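Jultell Starter Portfolios: Data Card

Version 2
Last updated: 12 March 2019
Maintained by: Jultell

Simulated monthly records for small, first-time investment accounts. The set was built to test savings calculators and fee comparison pages. It contains no real customer data. 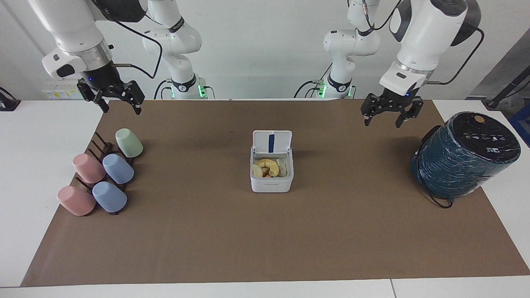
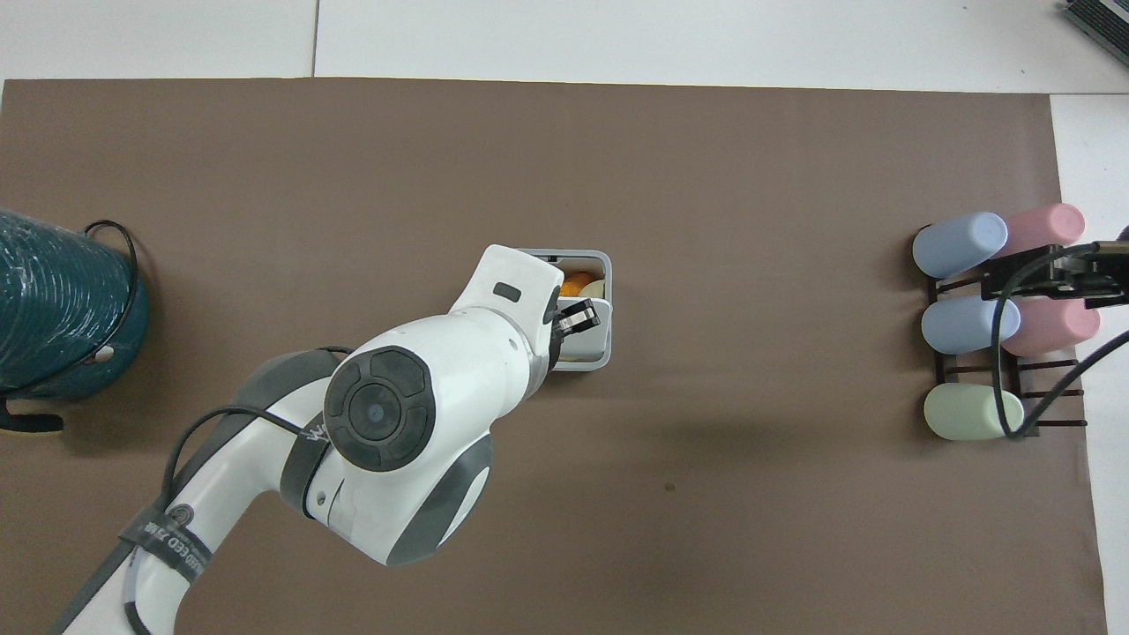 Contents

The set holds 700 accounts, one per row in accounts.csv. Monthly activity is in activity.csv, joined on account_id. Every account opens in January and is followed until it is closed or the simulation stops.

Accounts are split between two made-up brokers, Lodhi and Vindov. Lodhi charges a flat monthly fee. Vindov charges a percentage of the balance, taken on the last trading day of the month. Fee settings are in fees.csv and can be changed before a rerun.

Fields in activity.csv

account_id: text, matches accounts.csv
month: integer, starts at 1
deposit: US dollars, zero if no deposit was made
withdrawal: US dollars, always positive or zero
fee: US dollars, charged after deposits are posted
dividend: US dollars, before tax
end_balance: US dollars, after all of the above and the month's price change
risk_level: integer, 1 (mostly bonds) to 7 (all stocks)

How the records were made

Each account gets a pay schedule, a deposit rule and a risk level. The deposit rule is one of 6 types, listed in rules.txt. Price changes are drawn from a simple return model with one set of parameters per risk level. Dividends are reinvested unless the reinvest flag in accounts.csv is 0.

The script is make_accounts.py. Running it with the default seed reproduces the released files exactly. The older Cudalstead return model is still in the repository but is off by default.

Known problems

Taxes are not modeled. Balances in retirement and regular accounts grow the same way.

Withdrawals are too rare in the first year compared with what we would expect from new savers. Do not use the set to study early account closure.

Fees at Vindov are rounded to the cent before they are summed, so yearly totals can differ slightly from a direct calculation.

A blank risk_level means the account was closed that month. It should be read as missing, not as zero.

Use

Suitable for software testing, classroom exercises and chart layout. Returns in the files say nothing about future returns of any fund, and the set should not be used to give advice.

Changes since version 1

Added the reinvest flag.
Renamed balance to end_balance.
Fixed duplicate rows for accounts that changed risk level in mid-month.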